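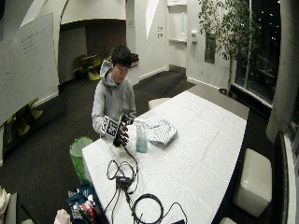

Long table, white sheet on, spray bottle and striped cloth out.

Sat 28 March

Wiping-down day! I wanted the long table sorted before Karlijn Wouters comes by with the Tokside samples, so the white sheet stays on for now – it has a few soft wrinkles and I'm not ironing it. The pale blue stuff in the spray bottle is fine on hard surfaces, but go easy near the cables at the front end, please. Two squirts on the cloth, then wipe.

Still to do: empty the green bin, go through the pile by the table corner (blue bag, paper bag, the red-and-white packaging), and ask Nathalie if the notes at the top of the whiteboard can go. I'd like that board back by Monday. Striped cloth goes in the wash after, cold cycle.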